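Suchbegriff eingeben Suchen

Projektbericht: Gute Praxis für zweiarmige Roboter in der Wohnküche

Als wir im September mit unserem Projekt begonnen haben, dachten wir ehrlich gesagt, dass es zu Regeln für Roboter im Haushalt schon alles gibt. Für Fabrikhallen stimmt das ja auch - Schutzzäune, Lichtgitter, markierte Bereiche. In einer Küche, in der nebenbei jemand Kaffee kocht, hilft einem davon leider nur wenig. Unsere Betreuerin Dagmar Šimek hat uns deshalb geraten, eigene Arbeitsregeln aufzuschreiben und sie gleich im Alltag auszuprobieren. Daraus ist das Regelheft »Sarnar« geworden, mit 14 Punkten, von denen wir hier die wichtigsten vorstellen.

Am längsten haben wir (zu viert, und mit viel Tee!) über den Boden diskutiert. Regel 3 lautet jetzt: Vor jedem Lauf wird der Fahrweg abgegangen, und Kabel, Gestelle und Kleinteile werden notiert. Was liegen bleibt, kommt in die Skizze und gilt als Hindernis. 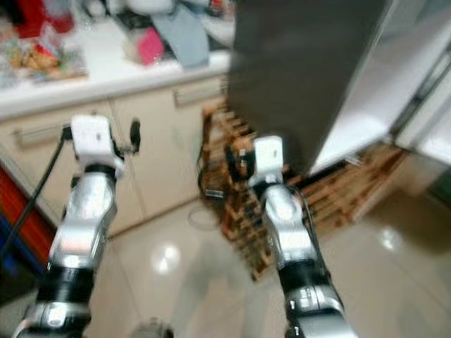 Abb. 1: Beide Arme vor der Küchenzeile, auf den Fliesen ein Lattengestell aus Holz und ein aufgerolltes Kabel.

Regel 4 betrifft das Tempo. Solange eine Person in Reichweite ist, fahren die Arme nur im langsamen Modus, und eine zweite Person steht am Not-Halt und macht wirklich nichts anderes. Das klingt streng, aber man gewöhnt sich schnell daran, und fast 4 Seiten unseres Protokolls handeln genau von dieser Aufgabenteilung.

Ein eigener Abschnitt gilt glänzenden Flächen und Glas. Edelstahl und polierte Fliesen spiegeln, und deshalb verlangen wir, dass der Abstand zu solchen Flächen nie allein aus dem Kamerabild geschätzt wird. Auch der Zustand der Fingerbeschichtung wird vor dem Start angeschaut und eingetragen.

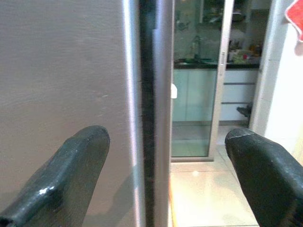 Abb. 2: Greiferfinger mit Gebrauchsspuren vor einer Edelstahlfläche, dahinter die Glasschiebetür.

Offen ist noch, wie man Risse in der Beschichtung einheitlich bewertet. Bisher entscheidet die Gruppe gemeinsam und schreibt das Ergebnis ins Heft. Im nächsten Halbjahr möchten wir dafür eine kleine Vergleichstafel basteln.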